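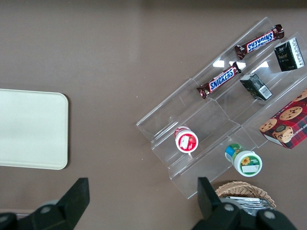

4. Entering the monthly job-seeker figures

This section is for local office staff who send the unemployment figures to the regional labour desk. Please read section 3 first if your account is not yet active. The screens are the same for the Hilanley and Dindholm offices. The Maldonado office has one more screen, explained in 4.4.

4.1 Before you start

You will need:
- your office code and password
- the closed register for the month (an open register cannot be loaded)
- the signed count sheet from the front desk
- last month's report, on paper or on screen

Note: The register closes by itself at the end of the last working day. If it was closed by hand before that day, the late registrations go into the next month. Write this in the remarks box, so the regional desk does not ask you for it later.

4.2 Loading the register

1. Open Clirnix and choose Monthly figures from the left menu.

2. Select the office and the month. The programme always offers the current month, and in most cases you want the previous one. Check it before you continue.

3. Press Load register. A grey bar is shown while the file is read. For a large office it can take several minutes. Do not press the button a second time, even when the bar seems to stand still.

4. When the loading is finished, the total number of open registrations appears at the top right. Compare it with the signed count sheet. In the screens of this guide the total is 1,383.

5. If the two numbers are equal, press Accept. If they are different, press Hold and go to 4.5.

Caution: After Accept the register is locked for your office. Only the regional desk can open it again, and they will ask for the request in writing.

4.3 Dividing the total

The total must be divided into groups before the report can be sent. The programme makes a first proposal from the registration codes, but it makes mistakes with persons who changed their code during the month.

1. Open the tab Groups. You will see these lines: first claim, repeated claim, short-time work, and seeking work without claim.

2. Check every line against the register summary. To correct a number, double-click on it, type the new one and press Enter.

3. Look at the field Not assigned. It must show zero. If it shows another number, click on it to get the list of persons and give each of them a group.

4. Persons on short-time work are still employed. They stay in their own line and are not added to the first claims. In our example there are 439 persons on this line, and the programme takes them out of the local rate automatically.

5. Press Save groups.

Note: The local rate at the bottom of the tab is calculated with the labour force number of the last January update. You cannot change this number yourself. The rate is preliminary until the regional desk confirms it, so please do not give it to the press or put it on the notice board.

4.4 Seasonal workers (Maldonado only)

1. After saving the groups, the screen Seasonal opens.

2. Enter the number of registrations from hotels and from farms separately. Persons who worked in both during the season are entered where their last contract was.

3. If there were no seasonal registrations, type 0. An empty field stops the report from being sent.

4.5 When the totals do not agree

1. Print the difference list with the button at the bottom of the screen.

2. Look first for persons who are registered in two offices. They are marked with the letter D. Keep the person in the office where he or she lives now, and remove the other entry.

3. Look then for entries without an end date, where the person already has a new job. Fill in the end date from the employer's notice.

4. Press Load register again and compare.

5. If there is still a difference, do not correct the total by hand. Send the difference list to Katalin Oláh at the regional desk and wait for her answer.

4.6 Sending the report

1. Press Check all. Errors are shown in red and must be repaired. Warnings are shown in yellow, and you may send with them, but each one needs a short remark.

2. Press Send. A receipt number appears. Write it on the count sheet.

3. File the count sheet and keep it for seven years.

The report must arrive within four working days after the end of the month. If you sent a wrong report, use Correction in the same menu, and do not send a second report for the same month.

Section last changed: Wednesday, June 28, 2023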